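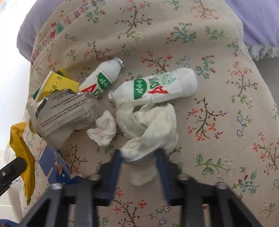
4. Practice picks on soft surfaces

Complete Section 3 (jaw zero and cable strain relief) before starting. The steps apply to the Zurkby hand-held gripper, printed arm set, revision 7.

4.1 Lay a patterned cloth over padded bedding. Leave the folds in. A flat, plain surface is easier for the tracker and will hide faults that appear later.

4.2 Set out light trash and closed drink bottles together. Crumpled tissue, torn snack wrappers and small plastic bottles with foil seals are suitable.

4.3 Hold the tool with both finger pads visible at the bottom of the camera view. If either pad is missing from the view, loosen the camera bracket, tilt it down and retighten.

4.4 Bring the open fingers down on either side of a crumpled sheet. Stop when the pad tips are level with the cloth.

4.5 Squeeze the trigger slowly. Both arms must close at the same rate. If one leads, go back to step 3.5.

4.6 Lift straight up, hold for 3 seconds, then release over the bin.

4.7 Repeat until 35 clean picks are logged. Do the paper first and the bottles last.

CAUTION: Keep fingers clear of the pivot joints and the triangular openings in the linkages. They close fully when the trigger is pulled.

CAUTION: Do not grip a bottle by its foil seal. The pad tips can puncture it.

Note: Paper resting against a bottle is a valid target. Approach from the free side and log the pick as failed if the bottle is dragged.

Note: When two tools share one cloth, assign each a side before recording. Log files from the second tool take the suffix B.

Note: Silver wrapper lining reflects the bench lamp. If the preview flares, move the lamp and leave the wrapper where it is.

4.8 Copy the log to the Norkier folder. Wipe the pads with a dry cloth and check all pivot fasteners for play before storage.

Section revised 2023-01-10, S. Keskin. Pad wear limits are in Section 5.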